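Ticket: Loop pedal drops sync / clicks at loop point, live looping rig
Status: Open > Waiting on customer > Open > Resolved (workaround)
Product: Markari twin-track looper, firmware 3
Category: Audio / Clock

Original message

Hi. Got a gig coming up and this is driving me nuts so sorry if it's messy.

Rig: baritone guitar > volume pedal > Markari looper > Korneck delay > stereo out to a Picard interface > laptop. Laptop sends MIDI clock back to the looper. Been stable all winter. Updated firmware in April and now:

- click at the loop point on track B, every pass, not on track A
- loop drifts against the delay after a few minutes. Starts tight, ends up flamming
- once, full dropout, both tracks, lights still on

Tempo is 70 most of the set. Loops are 16 bars. Click is quiet but it's ambient stuff, long swells, nothing to hide behind. You hear it.

Already tried: new MIDI cable, different power outlet, factory reset (lost my presets, thanks), buffer up and down on the interface.

Help please.

Support reply

Thanks for writing in. A few things to check:

1. Is clock set to External or Auto? After the update it goes back to Auto.
2. Is track B set to Fade or Hard at the loop point?
3. What is powering the looper? It needs its own supply, not a shared chain.
4. Does the click happen with the laptop disconnected?

If you can attach a short recording of the click that would help a lot.

Customer

1. Was on Auto. Didn't know it reset. Set to External now. Drift is better, not gone.
2. Hard. Both tracks. A doesn't click tho.
3. Own supply, 200 mA. The one from the box, I think. They all look the same.
4. Will try tonight.

Customer, later

OK tested. Laptop unplugged, looper on its own clock, straight into an amp.

Click still there on B. Same spot. Drift gone completly. So two different problems?

Also recorded silence on B to check, just guitar volume rolled off. No click. Recorded a held chord, click. Short notes with a gap before the loop point, no click. Only when something is ringing across the join.

Recording attached, headphones needed. Click is at the end of the first swell and then every time round.

Support reply

Very helpful, and yes, we'd treat these as two problems.

Click: with Hard set, the end of the loop gets cut straight to the start. If a note is sounding at that moment the two ends don't line up and you hear a click. Track A may have kept its old fade value from before the update, even if the screen says Hard. Can you set both tracks to Fade, save, power off, then set them the way you want again?

Drift: that points to the clock coming from the laptop. Which software is sending it, and is the delay getting the same clock or taking it from the looper's thru?

Please also check the label on the supply. 200 mA is under what the looper asks for, and that could explain the full dropout.

Customer

Did the fade thing. You were right, A had a fade stored and the screen was lying. Now both click on Hard, both clean on Fade. Weirdly happy about that.

Default fade is too long for me though. Eats the attack of the first note, so the loop breathes in a way I don't want. Shortened to 3 steps up from the bottom. Sounds OK. Bottom setting still ticks a little on low notes.

Software is Molemeo, it's just a small sequencer for the glitchy background stuff. Sends clock out through the Picard. Delay takes clock from the looper's thru.

Supply: yep wrong one. Says 200 on it, belongs to a tuner. Found the right one in a drawer.
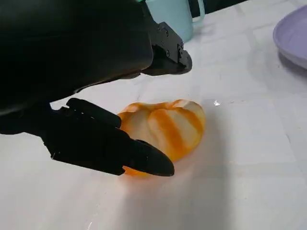
Drift is still happening with the right supply in, so it's not that. Left it running 16 bar loop at 70, made coffee, came back and the sequencer hats were ahead of the guitar. Not by much. Enough.

One more thing, maybe related, the beat light on the looper stutters when I switch patterns in Molemeo. Only then.

Support reply

The stutter on pattern change is the clue. Some sequencers send a stop and start when a pattern changes, and firmware 3 answers every start message by re-reading tempo. It rounds slightly each time, so over a long set it adds up. The older firmware ignored start if the loop was already playing.

Please try:

- Looper menu > Clock > Transport: Ignore
- Molemeo: turn off "restart on pattern change" if your version has it
- Or make the looper the master and let the laptop follow

The last one is what we'd pick for a live set.

Customer

Transport on Ignore: much better. Beat light steady thru pattern changes. Couldn't find the restart option in Molemeo, might be an old version.

Looper as master: solid. Ran the whole set front to back, no drift I can hear. Only annoying part is I have to start the looper before the laptop or the first pattern comes in a beat late. Can live with it. Wrote it on tape on the pedalboard.

No dropout since the power swap either.

Would still like the old start behavior back. Some of us change patterns a lot. And please don't wipe clock settings on update without saying so, or put it at the top of the notes where people look.

Support reply

Noted, and passed on to the firmware team as two requests: keep clock settings through updates, and an option for the old start behavior. No date for either yet. The screen showing Hard with a fade still stored is logged as a bug.

Your old presets can't be recovered from the looper after a factory reset, but if you ever ran the desktop editor there may be a backup in its folder.

Marking as resolved with workaround. Replying to this ticket will open it again.

Customer

Found the backup!! Half of them anyway. The reverse swell one is in there and that's the one I needed.

Loaded it, fade came back at the long default on both tracks, so check that if anybody else asks. Set it short again, saved, fine.

Close it.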